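A Morning at the Zarero Ceramics Open Day

Posted 14 February 2024 | 5 comments | 3 shares
Print this page | E-mail to a friend

I had been meaning to go to the Zarero open day for years, and every winter something came up, so when my sister-in-law offered me her spare ticket I said yes before she had finished the sentence. The works sits at the far end of Cletach, past the old rail yard, and the bus lets you off right by the gate (bring a scarf, because the wind comes straight down off the hill).

We were met by Elżbieta Kubiak, who has worked in the glaze room most of her life and who talks about the color blue the way other people talk about their grandchildren. She took us first to the clay store, where it is cool and smells like a riverbank, and then along to the casting benches. They make the Drisevari dinner plates there, the ones with the thin green rim that my mother kept for company, and I was silly enough to get a bit choked up over a stack of unfired ones. They turned out 763 of them the day before our visit, if you like that sort of number.

The Pešek kiln was the highlight for me. It is a long brick tunnel, and the cars roll through so slowly that I kept thinking they had stopped. You can feel the heat on your face from well back, and after that bus ride I was in no hurry to move along! Elżbieta let us hold a plate before firing and one after, and the second was noticeably smaller — I had no idea they shrank that much.

Lunch was bean soup and dark bread in the canteen, and very good it was too. Over 520 visitors had signed the guest book by the time I got to it, so do go early if you want a seat near the window.

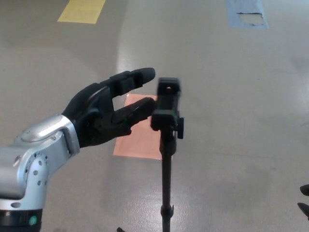 Silver arm and black hand over the smooth gray floor.

The seconds shop is open until the end of March. I came home with two mugs and a butter dish with a tiny bubble in the lid, wrapped in so much newspaper that I could hardly get my bag shut. My sister-in-law has already asked for the butter dish.

Contact | Copyright | Back to top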